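# Tuhiwai cell: dish sorting, demonstration set 2

Two-arm teleoperated episodes, gathered at the Stakley site for the Tiltau policy. The set holds 1,910 episodes as of 24 April 2020. Trudy Goodwin operated the left arm and Warrick Henare the right.

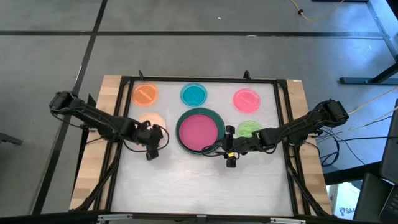 Episodes are stored with joint positions, gripper state and the overhead view. A run is dropped if any stream loses sync. Dish color is the label used in the task prompt, so the small dishes differ: orange, cyan, pink, pale peach, light green. The large plate with the green rim gets its own label — "plate" — and no color word. Frames where an arm covers part of a dish, as with the peach and light green ones, stay in.

The first 300 episodes used an older gripper calibration and are kept in a separate folder. Send label errors to Trudy with the episode number.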